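Gullivley Opens Applications for School Kitchen Grants in Henare County

PRIDIRMONT, 07/04/2021 – Gullivley, the regional food distributor, is now taking applications for its school kitchen grants. The program will pay for equipment and staff training at public elementary and middle schools in Henare County, with the first awards to be in place when classes are under way in September.

Up to 20 schools will be funded in the first round. Each can request money for refrigeration, dishwashing equipment, prep sinks, serving counters or shelving. Schools that already have working kitchens can apply for training hours only.

The grants follow a survey of school meal service that Gullivley carried out over the winter with Zillstead, a food service consulting firm. Zillstead staff spoke with 272 cooks, servers and kitchen managers. The most common complaint was a lack of cold storage. Many kitchens receive fresh fruit and vegetables once a week and have room to keep only two or three days' worth, so menus lean on canned and frozen items by the end of the week.

"The cooks we talked to know how to put out a good lunch," said Huia Sheehan, director of community programs at Gullivley. "What they asked for was a second refrigerator and a sink that drains. Those are things we can help with, and we would like to get the money out before the new school year gets busy."
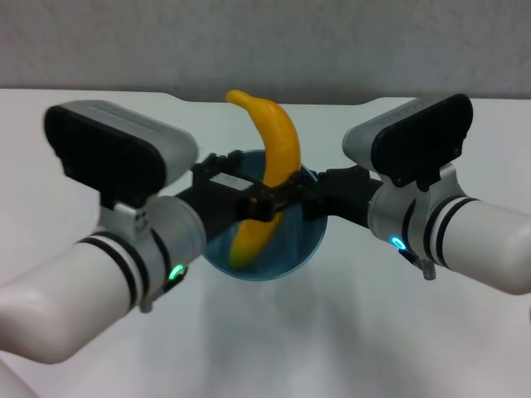 Fresh fruit was the item that kitchen workers most wanted to serve more often. Under the program, funded schools will also be able to change their delivery schedule from once a week to twice a week at no added charge for the first school year. Gullivley will run the extra deliveries from its Pridirmont warehouse on its existing morning routes. Schools on the north side of the county will be served on separate days from those on the south side.

Training will be provided by Zillstead and will cover produce storage, menu planning, knife safety and basic equipment care. Sessions last 90 minutes and will be held at the schools after lunch service. Kitchen staff will be paid their usual hourly rate for attending, with the cost covered by the grant.

Schools do not have to be current Gullivley customers to apply, and accepting a grant does not commit a school to buying from the company. Equipment bought with grant money becomes the property of the school district. Districts are responsible for installation permits and for any electrical or plumbing work that goes beyond a standard hookup.

Applications must be signed by the principal and the kitchen manager. They should include a list of the equipment requested, the number of lunches served on a normal day, and a simple floor plan of the kitchen with measurements. A hand-drawn plan is fine. Schools that share a kitchen should send in one application together and name the building where the equipment will be kept.

Forms are available at the Gullivley office, 1768 Mill Road, Pridirmont, and at the district office of each school system in the county. Completed forms can be dropped off or mailed to the same address, marked for the attention of Community Programs.

About Gullivley
Gullivley supplies fresh, frozen and dry foods to schools, hospitals and independent grocers in Henare County and neighboring areas. The company is based in Pridirmont.

Media contact
Huia Sheehan, Director of Community Programs, Gullivley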